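Ulness open steel shelving, five-tier, white
Review, April 2024

We bought two of these in December to replace a run of old timber shelves in the work area, and they have now had enough use for a fair opinion.

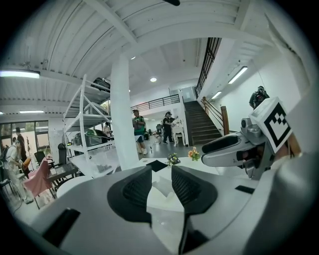 Colour was the first thing we had to settle. Ulness sells the unit in white and charcoal. With white walls and white metal overhead, charcoal would have stood out more than we wanted, so we went with white. It is a slightly cool white with a low sheen. Scuffs from cardboard boxes wipe off with a damp cloth. Scuffs from rubber soles need a bit of spray cleaner.

Each unit came in one flat carton. It is heavy and the handholds are only punched on the short ends, so get a second person for the stairs. Ours had one bent corner on the carton and no damage inside. All the bolts were there, plus a few spares, and they were bagged by size with a printed label.

Assembly took roughly 14 minutes per shelf level for the first unit, mainly because the instructions show the braces from behind and don't say so. I put the first pair on the wrong side and had to undo them. The second unit went much faster. You need a 12 mm spanner and the one in the box is thin stamped metal. I used my own after the first few nuts.

The diagonal braces are worth fitting properly. Leave every bolt finger tight, stand the unit up, check it is square, then do the braces last. Done in that order, ours has very little sway. Tightened as you go, which is what the leaflet tells you to do, the first one leaned a little and one shelf wouldn't seat at the back corner.

Shelves adjust in small steps, but moving one means taking out eight bolts and unloading everything on it. I would not call it adjustable in daily use. Decide on your heights at the start. We left a tall gap at the bottom for tubs and kept the upper levels closer together.

Stiffness is good for the gauge of steel. A shelf full of paper and catalogues has not bowed. Heavier items like toolboxes go on the bottom two. The shelf edges are folded under, so they are safe on the hands, though the corners of the uprights are still sharp until you push the plastic caps on. Two of the caps have since fallen off and I glued them back.

There are no sides or back. Air and light get through, and you can reach in from either side if the unit stands away from a wall. Small things do get pushed off the far edge. Ulness sells a clip-on rail for this, which was out of stock when we ordered. A wall bracket is included but no fixings for it.

I also looked at the Laxdal, which has clip-together shelves and no bolts. It is quicker to put up and easier to change around, but the display one moved a fair bit when I leaned on it. The Trutdale is sturdier than either and was too deep for our spot.

Good points: finish, stiffness once braced, parts packed well.
Bad points: leaflet, supplied spanner, loose caps, slow to adjust.

I would buy it again for anywhere the shelves will stay put. Four stars out of five.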